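Chapter 2
Where Things Hang: A Short History of the Closet

I should confess up front that I grew up in a house with no closets at all. We had pegs, we had a trunk at the foot of each bed, and we had one enormous wardrobe that my parents bought from a farm outside Tolgate and could never get back down the stairs. So when I moved into my first apartment and found a little room just for clothes (with a light in it!), I thought I had come up in the world.

That small surprise is a good place to begin, because the closet is a much newer idea than most of my students expect. In Chapter 1 we looked at kitchens and hearths, the parts of a home that people have always had to have. Storage is different. For most of the period covered in this book, ordinary families owned so few clothes that there wasn't much to store. One of the household lists we'll read together, drawn up in Arden in 1565, gives a whole family's clothing in a few lines, and most of it was kept folded in a chest with the bed linen on top. The best cloak hung on a nail by the door, where the neighbors could see it.

Folding, you see, was the normal thing to do. Chests were cheap to make and easy to move, and they did double duty as seats. Hanging clothes takes height, and height was hard to come by in a low room under a thatched roof. It also takes something to hang them on.

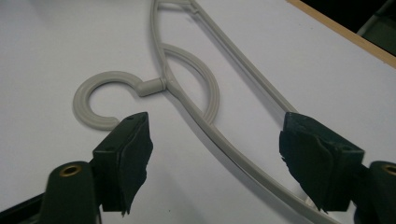

Once people began to own more clothes, and clothes with shaped shoulders in particular, the chest started to look like a nuisance. Everything you wanted was at the bottom. Everything you pulled out had a crease across it. The tall wardrobe was one answer and the built-in closet was another, and the two lived side by side for a long time. I'll be spending a good part of this chapter on the Mogensen house, a plain row house in Tralis where both kinds of storage survive. Its upstairs closet is 38 inches wide and so shallow that a modern coat won't fit in it sideways. I tried with mine one January and had to turn it flat to the wall, which is how the people who built it must have meant it to be done, I think. There's a row of hooks along the back and no rail.

Before you read on, go and look at where your own clothes are kept. Open the door, if there is one. Jot down what hangs, what gets folded, and what lives on the chair (mine is mostly sweaters). Keep the page handy, as we'll come back to it when we get to the Arden lists, and I'd like you to have your own to set next to them.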